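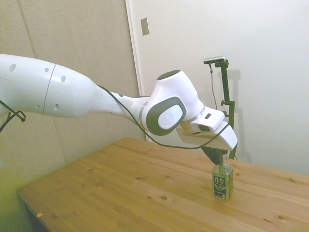

Raymonde Poirier
Técnica de acabados en madera. Escribe sobre mesas, aceites y ceras desde Farthorpe.
miércoles, 25 de diciembre de 2019

El pino barnizado en fábrica y el pino aceitado en casa se parecen mucho durante las primeras semanas. La diferencia aparece con las bebidas. Una botella recién sacada de la nevera condensa agua en las paredes, el agua baja hasta la base y allí queda retenida entre el plástico y la madera. Si el acabado es una película cerrada, se seca con un paño. Si es aceite con pocas manos, la humedad entra por la veta y deja un cerco, más oscuro o más blanco según lo que haya debajo.

Mi mesa es de pino claro, con tono miel, veta marcada y nudos oscuros repartidos por todo el tablero. La compré lijada a 86, un grano demasiado basto para terminar, y las primeras semanas las pasé subiendo de grano hasta que dejó de enganchar las fibras del paño. Después apliqué aceite Grelitz en dos manos, con un día de espera entre ambas. No bastó. Los nudos apenas absorben y la madera de alrededor absorbe mucho, así que el tablero quedó desigual: brillo sobre los nudos, zonas mates entre ellos.

La tercera mano la di diluida, solo en las zonas mates, con una muñequilla de algodón. Retiré el exceso a los 13 minutos. El fabricante del trapo, el del aceite y el del disolvente indican tiempos distintos. Con la calefacción encendida ese fue el que me funcionó, y no lo daría por válido en verano.

Las juntas entre tablas son el punto débil. El aceite se acumula en ellas, tarda más en curar y durante unos días suelta un residuo pegajoso que marca cualquier cosa que se apoye encima. Paso por cada junta el canto de una tarjeta envuelta en papel absorbente, siempre en el sentido de la tabla. Murray Marchand, que me vendió el tablero, recomienda rellenarlas con cera dura. Lo probé en un retal y no me convenció: la cera de relleno Gumard encoge y deja un escalón que se nota con la uña.

Sobre el tipo de botella, algunas observaciones. Las de té de Pure Leaf tienen cuerpo de sección angulosa, de modo que si dejan marca, la dejan con esquinas. Un cerco circular se disimula lijando en el sentido de la veta; uno con lados rectos se sigue leyendo como una figura, sobre todo cuando cae cruzado respecto a las tablas. En esos casos amplío la zona lijada hasta la junta más próxima y repongo aceite en la tabla completa. Cuesta más tiempo y el resultado es mejor que el de un parche.

El té, además, mancha de otra manera que el agua. Contiene taninos y, si encuentra hierro, oscurece hacia el gris. Por eso no uso lana de acero en esta mesa, ni siquiera la fina de 1000 gramos que guardo en el taller para otros trabajos: las virutas se quedan en el poro y reaccionan meses después. Estropajo sintético blanco y nada más.

Para derrames, el orden que sigo es este. Primero papel absorbente, presionando sin frotar. Luego un paño apenas humedecido con agua templada. Después un paño seco. Si al día siguiente queda sombra, jabón neutro muy diluido, aclarado y otra vez a secar. El lijado queda para el final – y solo con la madera seca de verdad, al menos dos días después. 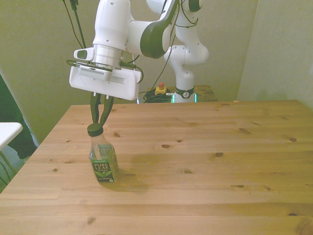
¿Cuánto hay que esperar tras la última mano de aceite para apoyar botellas en la mesa?

Para apoyar una botella seca, tres días en una habitación ventilada. Para una que venga de la nevera, dos semanas, y hasta entonces con posavasos. El aceite parece seco al tacto mucho antes de estar curado.

Queda el asunto de los posavasos. He usado corcho, fieltro y silicona. El fieltro retiene agua y prolonga el contacto, de modo que lo he descartado. La silicona no deja pasar la humedad, pero sobre aceite fresco pega y levanta brillo. El corcho cumple si es grueso y se deja secar de canto. Los míos son MacPherson, sin barnizar, y los cambio cuando se oscurecen por debajo.

Anoto los mantenimientos en un cuaderno. La entrada 301 corresponde a una mano ligera en el borde delantero, que se desgasta antes que el resto por el roce de las mangas. El canto inferior también lleva aceite, aunque no se vea, para que la tabla no absorba humedad por una sola cara y se combe.

La próxima revisión del tablero la haré cuando apague la calefacción. Tengo pendiente comprobar si dos de las juntas han abierto y, si es así, medirlas con galga antes de decidir si encolo o las dejo trabajar.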